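Plostum Task Recording Service: Frequently Asked Questions
Last updated: February
Reading time: 2 minutes

Plostum is a Skellov service that supplies first-person recordings of kitchen work for training robotic arms.

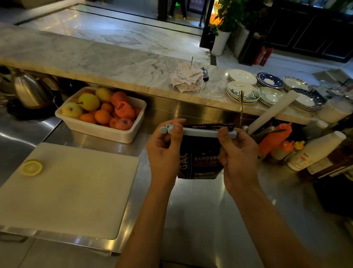

What does a standard package contain?
Each package contains 1,439 clips covering food storage, bench tasks and dishware handling. Closing a bag with a clip is catalogued under food storage.

May we request our own tasks?
Yes. Custom programmes require a written task list and 30 days' notice.

Are labels included?
Labels are supplied for 1,149 clips. The remainder are provided unlabelled for evaluation.

Who may use the recordings?
Licences are issued to organisations and cover 2 sites. Additional sites must be authorised in writing.

Comments

Yu-ting Mak: Does the licence extend to contractors?

Yen-ting Wei (Skellov): It does, provided they work at a licensed site.

Chien: We asked for cutlery sorting in our custom order and the task list form was easy enough. More clips with left-handed staff would be welcome.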